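The Ceiling at Plodden Street

By the time Noreen Marwat got the last of the old paper off the dining room wall she had found four other papers underneath it, and she loved every one of them. There was a green trellis, then a brown sort of wheat pattern, then small blue boats, and right at the bottom, stuck to the plaster itself, roses as big as cabbages.

"Roses!" she shouted down the stairwell. "Saqib, come up and look at these roses!"

Saqib Jatoi came up with a filling knife in one hand and half a cheese roll in the other. He had been plastering for longer than she had been alive and he still came up for roses.

"That's hand-blocked, that is," he said. "See where the red's slipped? Somebody was in a hurry for his dinner."

They stood and admired the slipped red. Then he tapped the wall with his knuckles, moving along from the window, and it went tock, tock, tock, tunk.

"Ah," said Saqib, delighted. "Blown." 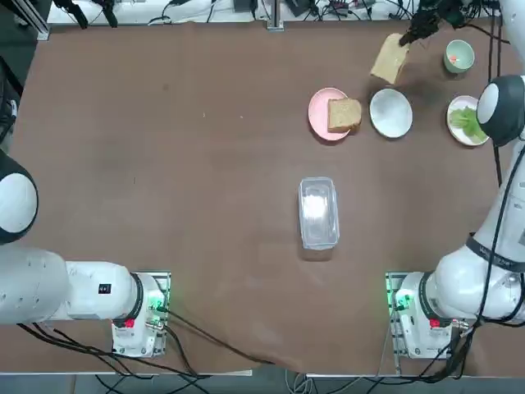 Noreen had only been with him since the spring and she already knew that a blown wall meant a good day. It meant dust sheets and the big hammer and the radio turned right up. It also meant ringing Mrs Kazmi, who owned the house and who had been told 3,267 pounds for the lot, ceilings included.

"How bad?" said Shagufta Kazmi on the phone.

"It's beautiful," said Noreen. "I mean, it's bad. It's coming off in sheets. But the laths behind are perfect – you should see them, they're like new!"

There was a pause, and then Mrs Kazmi said she would get her coat.

She arrived before the kettle had boiled, in gardening shoes, and went straight past the two of them to the roses. She put her palm flat on one.

"My aunt's room," she said. "She told me there were roses and I thought she'd muddled it with the Bornis house. I argued with her!"

"Well, there they are," said Saqib.

"Can you keep them?"

He looked at the wall for a long time. He pressed here and there, very gently, with his thumb. Noreen held her breath, which was hard with a mask on.

"Not the left side," he said. "The left side wants to be on the floor. But from the chimney breast across to the door it's sound as a bell. I could cut a line down, run new plaster up to it and leave you a panel. Bit of moulding round the edge. Noreen can paint the moulding, she's got the hand for it."

Noreen had not known she had the hand for it. She went quite pink.
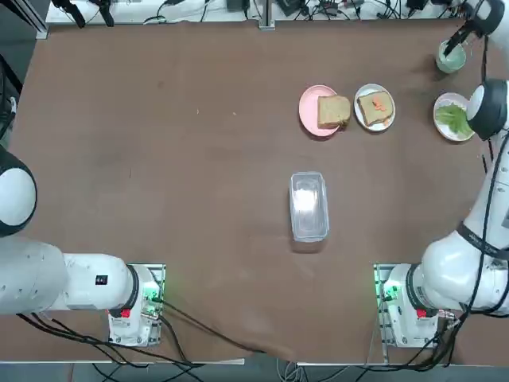 White arms over a brown tabletop, with a few dishes and some food towards the far edge.

It took them until well into August. Saqib mixed lime in the yard and sang to it. Noreen learned to cut in along a moulding without tape, first badly, on an offcut of board, and then on the wall itself with a brush so fine that it felt like drawing. She did the outer edge cream and the inner edge the exact dark green of a rose leaf, which took seven goes to match, and she would happily have done seven more.

On the last afternoon Mrs Kazmi brought her aunt, who was very small and walked with two sticks. They sat her on an upturned bucket with a cushion on it.

The aunt looked at the roses, and the new wall, and the green line where they met.

"I always wanted the boats," she said.

Noreen ran downstairs, three steps at a time, to get the boats out of the skip.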